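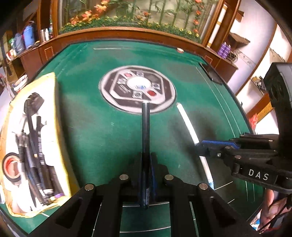 Okden, November 13, 2021

Hedgehog Tracking in Parkness: Progress Report to the Henare Fund

Dear Ye-ji,

We have come to the end of our first full season and there is a lot to tell you! When we wrote in April we had a box of tags still in its packing and a list of gardens we hoped to get into. We now have movement records for 69 hedgehogs across the east side of Parkness, and more households asking to join than we can take on (a lovely problem to have).

Tags and batteries

The Alow tags are holding up well. We glue them to the spines on the lower back, where they don't get in the way when the animal curls up, and we check the fit at every weigh-in. Only 4 came off early. Three of those turned up under the same hedge, which tells us something about that hedge, and we have added it to the list for a closer look in spring. Battery life was shorter than we planned for during the cold nights at the end of the season, so we switched to a fix every ten minutes in place of every five. The tracks are a little coarser but still perfectly good for seeing which gardens an animal uses.

What the tracks show

The database now holds 409 complete nights. The males go much farther than we expected, and one big fellow known as Number 12 regularly crossed the railroad line by way of the culvert, fed behind the allotments and was home before light. Females kept to smaller patches and went back to the same few gardens again and again. Solid fences matter a great deal. You can see the tracks run along the bottom of a fence, sometimes for the length of a whole block, until they reach a gap and pour through it. The maps are wonderful to look at and we can't wait to show them to you in person.

Garden visits

Žydrūnas Kairys has led the household side and has now spoken with 300 residents, on doorsteps and at two open evenings. Most had no idea hedgehogs were passing through. A good number have since cut a small hole at the foot of the fence, and we will be watching next season to see if those get used. He has also put together a one-page guide on feeding and water, which the library has agreed to stock.

Spending

We are slightly under budget on travel and slightly over on batteries and glue. With your agreement we would like to move the travel money across to cover it. The revised sheet is attached.

Next steps

Most of the animals are settling down for the winter, so fieldwork has stopped. We will spend the dark months cleaning the data, matching tracks to the fence survey, and refurbishing tags. Tagging starts again in April, this time on both sides of the railroad. We would love to have you along for a night if you can stand the late hours. Bring boots and a warm hat.

With thanks from all of us on the Parkness team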